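The production designer of Podcombe had 13 weeks to build a village

When the director called her about Podcombe, the production designer had just finished a hospital series and was planning to take the winter off. She read the script that night and phoned back before breakfast.

"It was the kitchen that got me," she says. "There's a page and a half where the two sisters make supper and don't speak. I wanted to build that room."

We met at the Treloar, the two-screen theater where the film is playing through the end of the month. She asked that her name be left out of this piece, as she has done with every interview in her career. "The crew was forty people at the busiest point," she says. "I don't like it when one of them gets all the ink."

Podcombe is set in a fishing village during a single week in December. Most of what looks like the village was put up inside a former cold-storage building outside Drevine, where the harbor wall, the chapel and the lower half of the main street stood side by side. The upper half of the street is real, and it is in another county. If you watch closely, the cobbles change size when the younger sister walks up the hill.

"I see it every time," she says. "We had 24 days of shooting and that one was raining sideways. You take what you get."

She was given 13 weeks from the first meeting to the first day on set. The harbor wall took five of them. It was carved in foam, coated, painted and then painted again after the cinematographer tested it under the night lights and found it turned purple. The chapel went up faster, partly because only three sides were ever needed. The fourth was a black curtain with the sound crew's chairs behind it.

The kitchen was built last, in the corner closest to the loading doors. It has a low ceiling that could be lifted out in two pieces, and a window that looks onto nothing but a lamp and a sheet of frosted plastic. The director wanted to shoot the supper in one take, so every drawer had to open and everything in the drawers had to be right.

"The actors went through all of it on the first morning," she says. "One of them found a bill I had put in there, made out to the dead father. She kept it in her apron for the rest of the shoot. I'm glad I bothered." 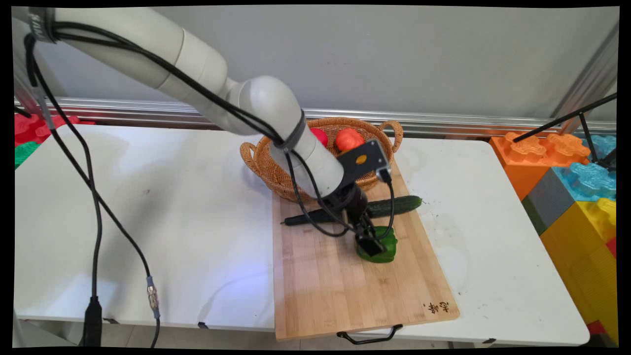 Food was its own problem. The supper was shot over two days, and whatever the older sister cut up had to be replaced with something close to identical for each take. The early drafts called for a stew of turnips and salt fish, and the designer argued for a bit of color. She talks about vegetables the way other people in her job talk about wallpaper. A green bell pepper on a light bamboo board will pull the eye on its own, she says, with that gloss on the lobes, and she would have loved one for the supper. The period ruled it out. They settled on leeks, with the outer leaves left on.

"Cabbage was too big," she says. "It looked like a joke. Leeks you can lay down in a row, and the actress could cut them without looking at her hands."

The board in the film is a dark slab of elm that came from a house sale. She had four lined up and chose the one with a split at the end. The table under it was made by the carpenters and aged with vinegar and steel wool, then rubbed with wax where elbows would go.

Not everything she built made it to the screen. A net loft, which took eight days and most of the rope in the budget, appears for a few seconds behind a closing door. The scene that went with it was dropped in the edit. She found out at the first screening for the crew.

"I was annoyed for an evening," she says. "Then I saw the film again and it was shorter and better. The loft scene explained too much."

The set was taken down the week after filming ended. The chapel pews went to a school theater. The harbor wall was offered to several people and wanted by none of them — it was too long for any truck they could afford — so it was cut up. She kept the kitchen window.

Her next job is Situra, a science fiction film with a much larger budget and, so far, no finished script. She has been drawing corridors for a month. Asked if she is enjoying it, she takes a while to answer.

"I like corridors," she says. "But I keep putting kitchens at the end of them, and somebody keeps taking them out."

Podcombe is at the Treloar now, with an extra matinee on Sundays.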